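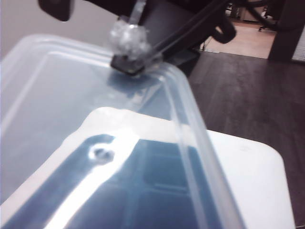
Volume 6, Issue 2

Otham Opens Its Equipment Planning Round for Household-Task Robot Arms

OTHAM, 24 January 2026 – We are very happy to share that Otham has set aside money for two more robot arms, and that the planning round for everything that goes with them – grippers, wrist cameras, tables, spare fingertips and all the cable that never seems to make it into a first budget – is now open to suppliers.

Plain household goods such as clear plastic containers and ice cube trays will stay at the heart of the work.

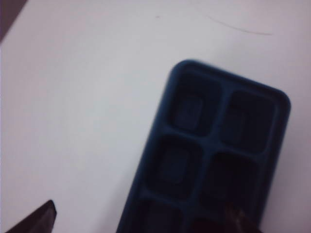
Quotes should cover five years of service and list wear parts on their own line, please, as we learned the value of that with our first purchase from Cluvar. Dvořáček and Govow have already asked for the forms, and we would warmly welcome others!

"I would much sooner read a long quote than a short one with surprises in it," said Tihomir Spahić, who looks after purchasing at Otham.

Quotes are due in June.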